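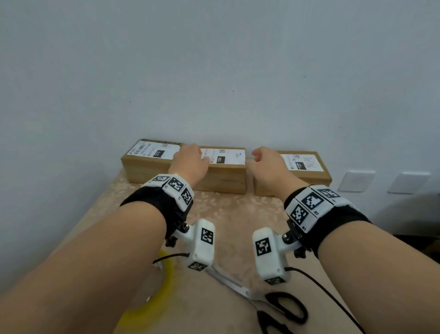
论坛 > 机器人与自动化 > 模仿学习 > 数据采集

手腕贴码录人手示范,胶带任务的一点结果(以及一点怨气)

2023年10月18日 楼主:Burgi Egger

先说结论:人手示范能用,但没有我们写申请书的时候吹得那么能用。

背景给没追前帖的人补一下。项目叫 Rainer,想弄清楚的事情很朴素:打包这类活,能不能不遥操作,直接录人手,然后把腕部轨迹转到双臂上去学。方法就是每只手腕一条黑绑带,上面一个多面的白块,每面贴一张方码,下面再用支架吊一个传感盒,盒子上也有码。头部相机负责看码解位姿,解不出来的时候靠插值和祈祷。

任务是拉胶带、贴箱、剪断。一共录了244条,过完筛剩187条。筛掉的标准很简单:任意一只手腕连续丢码超过阈值,整条不要。剩下的拿去训了两个策略,一个只吃腕部位姿,一个加上头部图像。

结果:
贴箱这一段,两个策略都还行,加图像的明显稳。
剪断这一段,只吃位姿的基本在剪空气,剪得很自信。
把筛掉的那批硬塞回去再训,贴箱几乎没变,剪断更差了。

我的解读是瓶颈在标签质量,不在数量。欢迎来骂。

———
2楼 桌布上的卡尔曼

先骂一句。你按丢码筛,等于按姿态筛。手腕翻过去的时候码最容易看不见,而剪胶带恰好要翻腕。留下来的那批里面,翻腕动作多半是偏少的,然后你说剪断学不会,再然后你说是标签质量问题。这个圈画得挺圆。

———
3楼 Burgi Egger

回2楼:想过,所以才有“塞回去再训”那一组。塞回去之后更差,如果只是缺翻腕样本,应该变好才对。

———
4楼 桌布上的卡尔曼

塞回去的是带着烂标签的翻腕样本。你给学生补课,补的是错题答案,然后说补课没用。

———
5楼 半夜标定的人

站2楼。我们在 Raltmont 做过类似的,码也是多面的,理论上总有一面朝着相机。理论上。实际是斜着看的那一面角点抖得像喝了三杯浓咖啡,解算器还特别乐意给你一个置信度很高的错位姿。比丢码麻烦多了,丢码你好歹知道自己丢了。

楼主有没有查过单面解算时的翻转二义性?平面码的老毛病,两个解重投影误差差不多,挑错一个,手腕就凭空拧过去了。

———
6楼 Burgi Egger

查过一部分。看得到两面以上的时候联合解,没这个问题。只剩一面的时候用上一帧的解当初值,慢动作没事,快的时候……我去重新看一下。感谢,也有点不感谢,今晚本来想早睡。

顺便补一张剪的时候的,方便大家对着讨论腕部朝向。 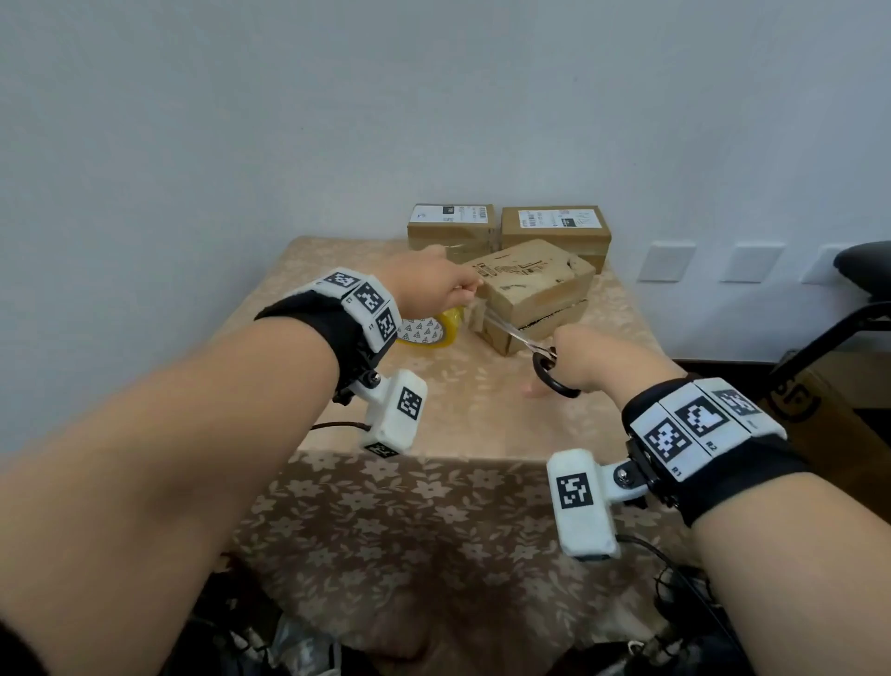 剪胶带这一步:左手捏胶带,右手拿剪刀,两只手腕上的码都朝着头部相机。

———
7楼 用夹爪吃饭

我的疑问跟码没关系。人用剪刀靠的是手指开合,你录的是手腕。开合信号从哪来?只吃位姿的那个策略剪空气,我一点都不意外,它连“什么时候合上”都没见过,能摆出剪东西的架势已经很给面子了。

———
8楼 Burgi Egger

开合是从头部图像里人工标的时刻,只标开始和结束,当成一个二值通道。对,很粗。执行端用的是 Trunditz 那对夹爪,配一把改过的剪刀,所以二值本来就够用。问题是标的人和标的人对“开始合上”的理解不一样,有人标刀口碰到胶带,有人标手指开始动。

———
9楼 用夹爪吃饭

所以主楼那句“标签质量”里面,其实有一半是你们自己标出来的质量。

———
10楼 Burgi Egger

……这句我拿去写进讨论部分,致谢里给你留个位置。

———
11楼 Bautista Olivares

我是 Stemville 那边做复现的,说点不一样的。楼上几位把丢码讲得像罪魁祸首,我这边换了一间屋子重录了一小批,丢码率低不少,剪断还是烂。我怀疑主要问题在胶带本身。人左手一直在给张力,胶带绷着才剪得动;这个力在腕部位姿里几乎不留痕迹,手腕不怎么动,劲全在手指上。策略学到的是“左手停在这里”,没学到“左手停在这里并且拽着”。松的胶带拿剪刀去剪,会直接折进刀口里,做过手工的都懂。

所以再怎么把位姿抠到毫米以下,也救不了这一段。

———
12楼 桌布上的卡尔曼

这个可以测。别让策略学左手,左手写死,给一个恒定的回拉力,只让右手用学出来的。剪成了就是张力的锅,剪不成再回来算码的账。

———
13楼 Bautista Olivares

同意。不过恒力别给大,我试过手动给,箱子会跟着走。空箱尤其欢快。

———
14楼 路过的博二

弱弱问一句,为什么不直接遥操作?力反馈也有,开合也有,位姿从编码器里读,不用看码的脸色。

———
15楼 半夜标定的人

因为遥操作剪一次胶带的时间,够人手剪一摞。而且遥操作员第二天会请假。

———
16楼 用夹爪吃饭

不完全同意15楼。慢归慢,遥操作每一条都能直接用。楼主录244条用187条,还得搭上标注和扯皮的时间,算总账未必便宜。主楼里没给单条的处理工时,这个数不给,“人手示范更省”就只能算信仰。

———
17楼 Burgi Egger

工时没认真记,这是我的错。凭印象,一条从导出到标完大约2分钟,碰上要重解位姿的就不好说了。这个印象你们别引用,我自己都不敢引用。

接下来打算做的:
一,单面帧全部拎出来,按5楼说的查翻转。
二,12楼的写死左手实验,先小力,箱子里放点重物。
三,开合时刻统一按刀口接触胶带重标,全部由同一个人来标。(是我。)
四,筛选标准改成按段丢弃,不再整条丢,看翻腕样本能救回来多少。

———
18楼 桌布上的卡尔曼

第四条早该做。另外建议把被筛掉的那批的腕部朝向分布画出来,跟留下的叠在一张图上。要是两坨完全重合,我收回2楼,公开道歉。

———
19楼 Burgi Egger

刚拿手头的脚本粗画了一下。没重合。右手尤其没重合。

———
20楼 桌布上的卡尔曼

不用道歉了,心情不错。

———
21楼 Bautista Olivares

分布不重合也只说明筛选有偏,跟张力那条不冲突,两边可以都对。Burgi,重标之后的版本发我一份,我这边的写死左手先跑起来。

———
22楼 路过的博二

那我的课题还能选人手示范吗?下周要跟导师汇报……

———
23楼 半夜标定的人

选吧,别选剪刀。

联系版主 | 版权归发帖人所有,转载请注明楼层 | 返回顶部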